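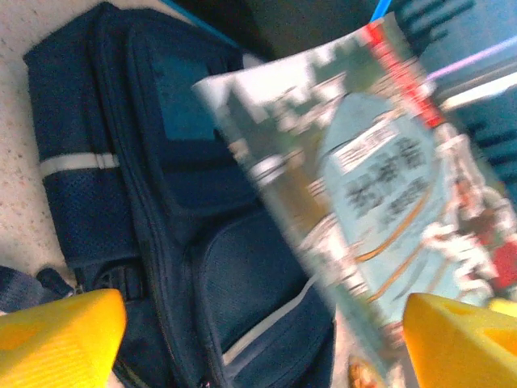
# Do we need another map at the front of the book?

I read four fantasy novels in a row this month and every one of them opened with a map. Mountains along the top, sea on the left, a forest with a menacing name somewhere in the lower half. I have started to wonder who these are for.

The one that set me off was *The Salt Road to Hinerow*, first in a planned series, 127 chapters if you count the interludes. The map takes up two pages and includes a river called the Solline, which has eleven towns on it. The characters visit one of them. They stay for lunch.

I know the argument. The map tells you the author has done the work, that there's a whole world out past the edge of the plot. Maybe. I can draw eleven dots on a river too. What I want to know is whether the people in the twelfth dot talk differently from the people upstream, and what they think of the tax on barges, and the map can't tell me that. In this case the book couldn't either.

What bothered me more was the distances. The scale bar says Cerkton to Hinerow is 300 miles. Our heroine walks it in what I make out to be five days, with a sprained ankle, and arrives in time for a wedding. I went back and reread the chapters in case I'd missed a horse. There is a horse, but it belongs to somebody else and it goes the other way.

Somebody in the reviews (the book has 3,854 of them on the site where I looked, most with five stars) said that only a certain kind of reader would check. Well, yes. I'm that kind. If you don't want me to check, don't print a scale bar.

## The ones I do like

I should be fair here, and I'll try. Miroslava Mykhailiuk's *Stasiv* has a map, and I went in ready to be annoyed by it. It's drawn by one of the characters, a surveyor's clerk who has never been north of the canal, so the northern third is guesswork. When the story finally gets up there, the mountain pass is in the wrong place and two people nearly die of it. I flipped back to the front maybe a dozen times, and each time I trusted it a little less.

It's also a short book. I finished it on a Sunday, with a break to make soup.

I'm less sold on the glossary, which runs to 105 entries and includes three kinds of bread. I didn't look up any of them. You can tell it's bread from the way people tear it. My rule of thumb is that if I need the glossary the sentence has failed, and if I don't need it then it's padding, though I admit the entry on canal law was pretty funny and I'd have been sorry to lose it.

## On being told I'm reading wrong

The last time I complained about this sort of thing I got a few emails telling me that world-building is the point of the genre and that I should go read crime novels if I want everything to matter. I do read crime novels. Plenty of those have a floor plan of the manor house at the front, and I have the same gripe with about half of them.

I don't think a map makes a book worse, mostly. I think it gets treated as proof of something, by publishers especially, and I'd like to see more readers ask what. The Hinerow book is being sold on its "richly imagined world," and the jacket copy spends more words on geography than on the woman doing the walking. She's the best thing in it. She has a dead brother she won't discuss and a terrible singing voice, and I would have followed her across a blank page.

I'll probably read the second one. The teaser chapter at the back has her on a boat, which should at least help with the mileage. It also promises a new, expanded map.

Next up is a novella with no map, no glossary, and no family tree, recommended by a reader who says I'll hate it for other reasons.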